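# Please give us the whole number

I want to write about something that many people will find small, which is the way our health centres give blood test results. In the last two years I had my thyroid tested 4 times. After three of these tests I received a text message with one word, "normal", and after the fourth I received "no action needed". I did not get a number until I asked for it at the desk, and then I had to fill in a form.

I should say first that I am not a doctor and not a nurse. I worked for many years in the office of a transport firm, where I checked invoices. Maybe for this reason I do not like to be told that a sum is correct when I am not allowed to see the sum.

When I came to live in Skondholm I had already been taking thyroid tablets for a long time. In the country where I grew up, the laboratory gave you a paper. It was a thin paper with bad printing, but on it you had the name of the test, your result, the unit, and beside it the range in which most healthy people are found. You took the paper home and put it in a folder. My mother had such a folder and she brought it to every appointment, and the doctor would turn the pages backwards and look at how the values had moved. I do not say that everything there was better. The waiting was terrible, and the heating in the corridor did not work. But the paper was good.

Here the result goes to the doctor's computer, and the doctor, or somebody working for the doctor, puts a label on it. I understand why. A surgery has many patients, and most results do not need a conversation. If each person received a full page of figures, the telephone would ring all morning with people who saw a small star next to a value and became afraid. A receptionist told me this last August, quite kindly, and I believe her.

Still I think the one word is too little, and I will try to explain it with my own case. A thyroid result can be inside the range and still be different from the last one. The range is wide. It is made for a whole population and I am one person. If my value was near the bottom last winter and is near the top now, both times the message says "normal", and both messages are true. Yet something has changed, and it may be the reason that I am tired and cold and cannot concentrate on a book. Or it may not be the reason! I would like to be able to ask the question, and for asking I need the two numbers.

There is also the matter of the laboratory. Our surgery changed its laboratory to Goratis in spring, and I learned of this only by accident, from the sticker on the bag. Different laboratories can use different methods, and the ranges they print are not always the same. A person who keeps her own records should know it, because otherwise she will compare two values which should not be compared so simply. On the old paper in my mother's folder the name of the laboratory was at the top. In the text message there is no place for it.
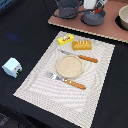
Some friends tell me that I can have everything in the Tudon app. This is partly correct. I installed it, with help, and after I had proved in three different ways that I am myself, I could see a list of tests. For the older ones there was a date and the label. For the newest there was really a number, but without the unit, and the range opened only when I pressed on a small grey circle that I took at first for decoration. I have good eyes for my age and I am patient. I think of my neighbour on the ground floor, who has neither the eyes nor a telephone of this type, and who takes more tablets than I do.

In our local newsletter it was printed that 2,868 patients are registered at the surgery and that 49 of them had asked for printed results during the year. The writer used this to show that people are not interested. I read it in another way. To ask for the print you must know that it exists, and there is no notice about it in the waiting room. I looked for one on a Thursday when I had to wait long enough to read every wall. I found a poster about washing hands, a poster about parking, and a very old one about a course for giving up smoking. I think 49 is quite a lot for a thing that is not announced.

The strongest argument against me is the one about fear, and I do not want to go past it quickly. It is true that numbers can frighten. When I was first ill I had a period when I read too much, and every value seemed to be a message about my death. I woke up at night and calculated. It was a doctor who calmed me, and she did it with the numbers in front of us. She drew a line with a pencil and put my results on it as points, and I could see that the points were walking slowly in the right direction. I was much less frightened after that. With a label she could not have drawn anything.

It must also be said that a number alone is not an explanation. I have met people who bought a home test of the Jenkins kind, with a drop from the finger, and who changed their tablets themselves after the answer. I think this is dangerous. A dose is a thing to discuss with the person who prescribes it, and the time of day, another medicine or a supplement can disturb a result. I was once told to stop my biotin before a test, and I would never have thought of it alone, since I took it only for my nails. So I am not asking to be my own doctor.

What I ask for is quite modest. Let the message have four lines in place of one: the test, the result with its unit, the range, and the laboratory. Under this the label can stay, for those who want only the label. Let there be a printed copy at the desk for anybody who says yes to it, without a form. The form at present has 20 boxes, and in two of them I had to write my address.

And perhaps one sentence from the doctor when the value has moved a good deal, even if it is still inside the range. I know that this sentence costs time, and time is what they do not have. But I also used time: mine at the desk, the receptionist's when she looked for the form, and that of the doctor who later had to sign it. It cannot be cheaper than the sentence.

My own folder is blue and has now eleven pages. I wrote the last ones by hand, copying from the screen, and where the unit was missing I have left a gap. At my next appointment I will ask the doctor to fill in the gaps with me.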